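Hurka slatted bench panel with parts tray: review
Reviewed by Hanne Ojala, 10 November 2021

The Hurka panel is a wall of horizontal aluminium slats in an aluminium frame, sold for repair benches. Trays and brackets attach to the face of it. I bought the panel and one moulded tray to replace a Peltonen pegboard that had started to sag at the fixings.

Assembly took 55 minutes with the supplied key. The instructions cover the frame well and the tray poorly: one drawing, no torque figure. The slats went in square and have stayed that way since July. There is no flex under normal use, though a mallet blow on the worktop will set the lower slats buzzing.

The tray is grey plastic with a matt surface. Recesses are fixed, so you either own parts that suit them or you don't. The rectangular pocket is the most useful feature. A lidded chip sits flat in it and is easy to find against the grey. The narrow slot in the lower corner is too tight for my tweezers and I have stopped using it.

Drives in carriers are too long for any recess and have to lie across the top edge. They are stable enough there, but the handle projects past the frame upright and can be caught by a sleeve. A tray 27 mm wider would solve this.

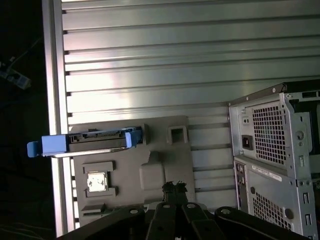
Tray on the lower half of the panel, with a drive in a blue carrier and a chip in the rectangular pocket. Computer chassis to the right.

Cleaning is the weak point. Dust settles in the grooves between slats and a cloth will not reach it. A soft brush does, slowly. The brushed finish also throws back a good deal of light, so move the bench lamp before blaming your eyes.

The panel is worth the money. The tray, at 93 euros, is overpriced; Tidum makes a plainer one that fits the same slats.

Panel: 4/5
Tray: 3/5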